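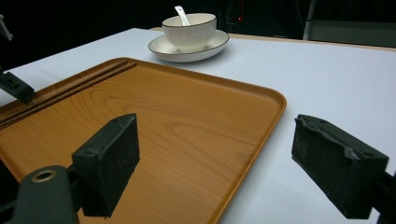
*A serving tray with wood grain, and a white bowl on its saucer.*

My neighbour Retno Nasution has eaten breakfast at 9 every day for 40 years, and she does not like to be hurried. I moved to Grotstead in February and learnt from her what slow eating means.

First she cooks rice porridge with ginger. She lets it rest under a lid while she reads her letters. 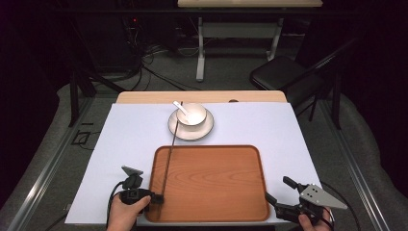 *White bowl, white spoon.*

Her daughter Aisyah eats standing up, with the telephone in one hand. "She finishes, but she does not remember the taste," Retno told me. 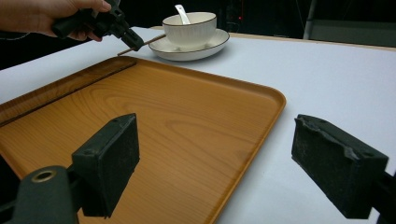

*The spoon leans to the left, beside a thin brown stick.*

I tried her way for one week. On the first mornings I was bored and looked often 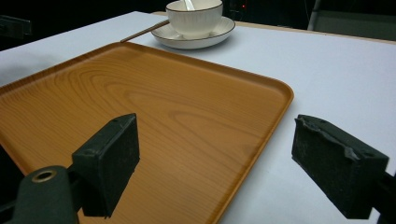 at the clock. Later I began to notice the ginger, and that I was full before the end. Now I cook a smaller pot, and on Fridays of work I still eat too fast.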